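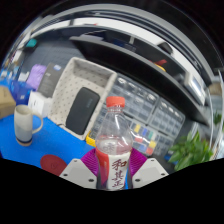
A bottle with an orange-red cap and a red and white label.

Subject: Re: [pattern-cutting] Lining for a loden coat, and the Westerberg block

Dear list,

Thank you for the answers to my first message. I put the quoted text below and reply under each part, as I have learned is the custom in this list.

> You wrote that the sleeve of the Westerberg block pulls at the back
> when the arm goes forward. Did you check the back width before you
> changed the sleeve? In my experience people blame the sleeve too
> quickly. I have drafted from that block since 2000 and I always add
> to the back first.

Yes, I have checked it now. I had added only to the side seam, which was a mistake of mine. When I put the extra width at the shoulder blade, and let it go to nothing at the waist, the pull became much smaller. It did not disappear. I suppose that the sleeve head is also a little too flat for a cloth so thick as this one. The printed instructions of the block say that it is meant for "medium coatings", and loden is perhaps heavier than what they had in mind.

May I ask how you treat the back armhole after the widening? I redrew it by eye and it looks rather straight. My old teacher at the Zeser school would have told me to throw the paper away and begin again, but I have only one large sheet left.

> For the lining I would not take viscose. It is pleasant but it
> tears at the armhole after two winters. Ask Matetti if they still
> have the twill with the fine stripe. It was sold to the trade only,
> but they are friendly to small workshops.

I wrote to Matetti in February and they answered me very kindly. The twill with the stripe is still woven, but the smallest order is 24 metres in one colour. For one coat this is of course impossible. For our workshop it would be possible if we made the same lining for all the winter pieces, and I am thinking about it. They offered me also a plain twill without a minimum, in black, bottle green and a brown which they call tobacco. I ordered a small piece of the green. It is a firm cloth, it does not slip much under the needle, and it presses well with a low iron.

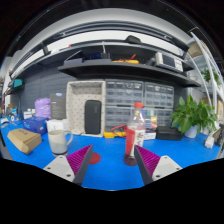
If somebody on the list would like to share one order of the striped twill with me, please write to me privately. I would take half of it. The article number is 278, and the price depends on the colour, so I prefer not to give it here.

> One more thing. Do you cut the lining from the coat pattern or do
> you draft it separately? The Sakham method makes it separate and I
> never understood the benefit.

I was taught to cut it from the coat pattern, with a pleat at the centre back and a little more length in the sleeve. Last year I tried the Sakham method for a short jacket. You begin with the finished facing and measure inwards, so the lining follows the facing exactly and the corner at the hem lies flat. For a jacket with a curved front edge I found it useful. For a straight coat I see no difference in the result, only more work on the paper. Maybe a person with more experience can correct me.

There is one point where I am still not sure. With a thick cloth the turning at the hem takes up some length, and the lining then hangs too low inside. I shorten the lining by one centimetre and hope for the best. Is there a rule for this? In the older German books I found a table, but it is for cloths which are not made any more, or at least they are not sold under these names.

I will make the second toile this month, with the wider back and a slightly higher sleeve head. If the back armhole is wrong I will see it there. I can send the measurements to anyone who asks, but they are all in centimetres, so please have patience if you work in inches.

With kind regards from the workshop, and please excuse my English where it is not correct.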